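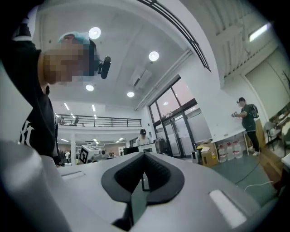
Widerico Hall, Prutovbridge
Working group on good practice for hand-held gripper recording
Minutes of the January meeting

Present: Sosina Tamiru (chair), Getachew Kassa (minutes), Workneh, and four operators from the morning shift.
Start: 10 a.m.

1. Minutes of the last meeting
Accepted with one correction. In point 3 it was written "gloves must be worn". The right text is "gloves may be worn". Getachew will change it in the shared folder.

2. Marker cubes
Sosina reminded that the position of the gripper is read from the black and white markers on the cube, so the operator must keep at least one face of the cube open to the head camera. Long sleeves are the most common problem. It was agreed that sleeves must end before the cube. Workneh asked if we should forbid long sleeves completely. After some discussion the answer was no, the hall is cold in the morning and people will not follow it.

Cubes with scratches or a lifted corner must be changed before the shift and not repaired with tape. The spare ones are in the Brerus cabinet, second shelf.

3. Objects held with two grippers
The present rule says only "hold the object firmly". The operators find this too short, and each of them understands it in a different way. Sosina proposed the following text for flat objects, for example a picture frame:

Take the object from the left and the right side, at the same height.
Close both grippers slowly and stop when the pads have full contact.
Keep the lower edge on the table until both sides are held.
Do not turn the object in the air in the first recording of a new object.

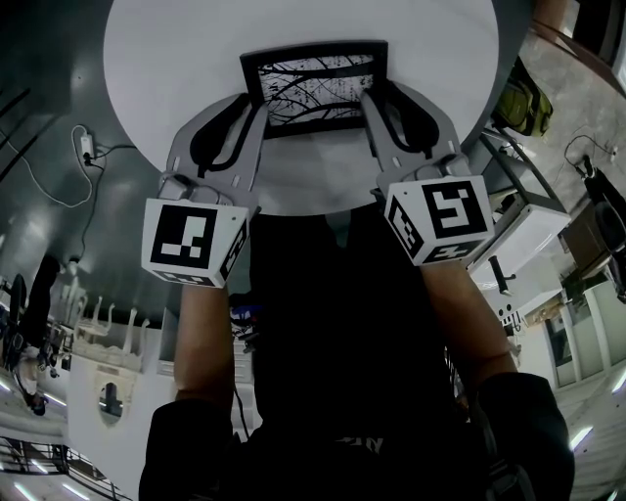
Point 3: framed picture held from both sides, lower edge on the table.

One operator said that the frame can slide if one hand closes much earlier than the other. It was agreed to add "close both hands together" to the second line. With this change the text was accepted for all objects under 400 grams. For heavier objects we have no rule yet and they stay out of the programme until the next meeting.

4. Cables and bags on the floor
The rule from last year says that cables in the walking area must be fixed or covered. It is not followed everywhere. Workneh wants it written also for bags, because an operator who looks down at the grippers does not see what is beside the feet. Agreed: personal bags go to the shelves, and the shift leader checks the floor before the first recording and again after the lunch break.

5. Length of recordings and rest
Getachew showed the list from the last month. Over 300 recordings were made, and most of the rejected ones come from the end of the shift. The proposal is 10 minutes of rest after each hour. The operators agreed, but they asked that the rest is counted as working time. Sosina must ask the office and could not promise it today. The point stays open.

6. Other matters
Cleaning of the finger pads: a dry cloth only, no alcohol. The label on the bottle in the cleaning box says something different and must be removed.
New operators will read the rules and sign the sheet before they touch the equipment. The sheet exists now only in one language. Workneh will prepare the second one.

Actions
Getachew: correct the minutes, put the new text of point 3 in the rule book (version 2).
Sosina: ask the office about rest time.
Workneh: translation of the sheet, removal of the label.

The meeting was closed at 11.20 a.m. The next one will be called by e-mail.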